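3.2 Wrist camera and fingers

The arm sits on a bench in the Sundarura shop, shared with two lathes and a laser cutter, so the whole build had to come off in one go when others need the space. Base plate, 2 clamps, done. We started from the Tustari hobby kit (4 joints as sold) and added a wrist roll ourselves. Kit wrist had too much play for this. Replaced the printed bracket with an aluminum one, cut by H. Hattori over a weekend, and the slop mostly went away.

Fingers are black, tapered to a point. First version was blunt and kept pushing things instead of getting around them. Points are easier to place by eye but they hold less area, see 3.4 for what that costs. No force sensing. We read motor current and stop when it climbs, which is crude but cheap.

The camera is small and fixed to the wrist, looking down past the fingers. We tried it on a post over the bench first. Bad idea, the arm blocked its own view on nearly every approach. On the wrist the finger tips stay in the same place in the image no matter where the arm goes, so calibraton is one step, done once after mounting. Repeat it if anybody bumps the bracket.

3.3 Recording

All runs were driven by hand with a leader arm, mostly by G. Quintero, evenings in October when the shop was quiet. We kept 1,309 episodes out of 2,881 recorded. Dropped ones were mainly dead starts, lost frames, or the operator giving up halfway. Joint angles and images go to the same disk with one clock. An early batch had two clocks and we threw all of it out.

Objects were whatever people left in the share bin, plus household plastic from home. Light colored plastic on a light surface gave the most trouble. Edges wash out and the depth guess goes with them. Figure 3 is one such case, a cream object with a silver textured panel set inside its rim, the fingers straddling its lower part. The right finger covers some of the panel. We left the surface pale on purpose, a dark mat would of made the numbers look better than they should. 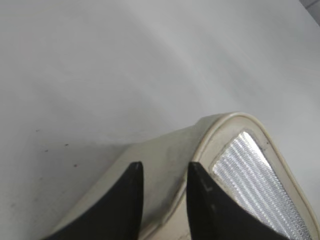
Figure 3. Wrist view, cream plastic object on pale gray surface. Both finger tips visible.

3.4 Grip area and slip

Pointed tips touch over a very small patch. On flat sided objects this was fine. On rounded ones the part tends to swing between the tips when lifted, so we added a short pause after closing and lowered the lift speed. Rubber sleeves helped too but wore through fast.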